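Subject: Re: [pennington-allotments] potatoes, blight, and the seed order

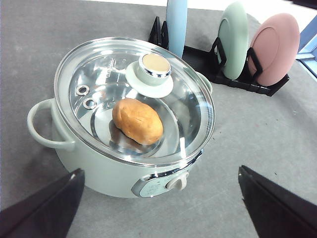 Is it too late to chit seed potatoes if I only get them in April?
Skip the chitting and plant them straight away, as long as the soil isn't cold and soggy. They'll catch up, you lose maybe a week.

OK, rest of this is in reply to the long message from last night, quoted in bits so I can keep track. Typing fast, have to leave at 4.

> We had the top two rows at Pennington go brown in what felt like
> an afternoon last year. Leaves first, then black streaks down the
> stems. I cut everything down and left the tubers in. Was that right?

Yes, right thing. Leave them at least two weeks after cutting, three if you can stand it. Skins set, and spores on the surface get a chance to die off before you go digging through them. Then dig on a dry day and let them sit on top for a couple hours, no longer or they green up. Get the tops off the plot. Bag them. Do not put them in the shared heap behind the Cilgate gate please, somebody did that last year and we had volunteer plants coming up out of it all spring, every one of them with blight by June.

> Also is there any point in spraying? The man at the farm store was
> very keen to sell me something.

For a garden-size patch, I wouldn't. By the time you see it you're too late anyway. Better spacing helps more. I went from 12 inches to 16 between plants and the lower leaves dry off a lot quicker after rain. Water at the base, mornings. Pull the volunteers, all of them, even the ones that look great.

> What did you grow that stood up to it? Mine were all just bag from
> the hardware store, no idea of the variety.

Two kinds worth talking about. Nimness, which is the yellow one, early, waxy, smallish. It doesn't resist blight at all really, it's just out of the ground before the worst of it. Planted mine late March, dug in early July. From one row I weighed 42 pounds and that was with the end by the fence doing nothing because of the maple roots.

The other is Plelinar. Late, big, floury, pink eyes. Leaves stayed green a good three weeks after everybody else's had gone. Tubers keep well, I still had sound ones in February, bit sprouty. Not a great boiler, falls apart. Bake or mash. Slugs love it, be warned, I lost almost 52 tubers to holes and that's the ones bad enough to throw out.

If I could only have one I'd have Nimness, but I'm greedy about new potatoes and other people are not.

> Last thing, storage. My garage gets down near freezing. Is that OK?

Near freezing is too cold. They go sweet and then they brown horribly when you fry them. 40 to 45 degrees is what you want, dark, some air. Paper sacks, not plastic. I use the cupboard under the basement stairs. Check every couple weeks and use your nose, one rotten one will take the whole sack with it. Dont wash them first. And not next to the onions.

If some have already gone sweet, bring them in to a warmer room for a week or two and they mostly come back.

Seed order, for everybody now:

We have 453 tubers asked for so far between the two sites. Price drops at 500 so if you were on the fence, now's good. Pennington is nearly all Nimness, Cilgate is split. I need your numbers by variety, not just "a bag of each", I can't order that. Minimum is ten of a kind. If you already wrote me and put a number, you're fine, don't send it again or I'll count you twice.

200 of the tubers are coming in the first delivery, rest follows a week or so later. First delivery is all Nimness because it goes in the ground first. Pick up from the Pennington shed, bring a box or egg cartons. Don't leave them in the sack at home, spread them out somewhere light, eyes up.

Planting for anyone new: trench 5 inches deep, compost in the bottom if you have it, no fresh manure (scab). Hill up when the shoots are hand high, then again a few weeks on. If frost is forecast throw an old sheet over. They'll grow back if they get nipped but it sets you back.

And rotate. If it had potatoes or tomatoes last year, pick another bed. I know the plots are small. Even one year off is better than none.

Somebody asked about the hose at Cilgate, it leaks at the tap end, washer is on my list. Gate code hasnt changed.

Gotta run, numbers to me please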